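Thread: looking after the bin-picking cell at Trudska, for the three of you who asked.

**1/** It's a KUKA arm over a big metal bin, picking blocks. Glamour level: low. We call the cell Lestari, after the ferry one of us got seasick on.

**2/** Every 325 picks I stop it and check the cables. They go up and over the orange joint, and if the loop is too tight the wrist wins the argument.

**3/** Next, the bin. Two spring clamps, orange handles, one each side. Total cost less than lunch. The arm cost rather more and complains more often.
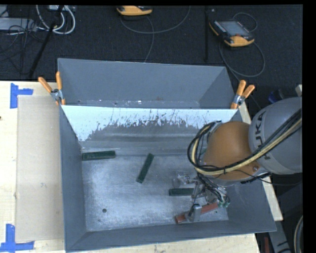 **4/** Blue tape on the table is sacred. Move it and you owe me 16 minutes of recalibration, plus biscuits.

**5/** Fingers get wiped and the bolts nipped up at 700 picks. The manual we wrote says 500, but we wrote that in January, when we were keen.

**6/** Red block missed again? Check the lights first. Scuffed metal glares, and the vision software (Hollenstein, version 115 - yes, really) thinks glare is a block.

**7/** Tomorrow: new finger pads from Sturine. They've sent the wrong size twice, so I'm clearing the afternoon.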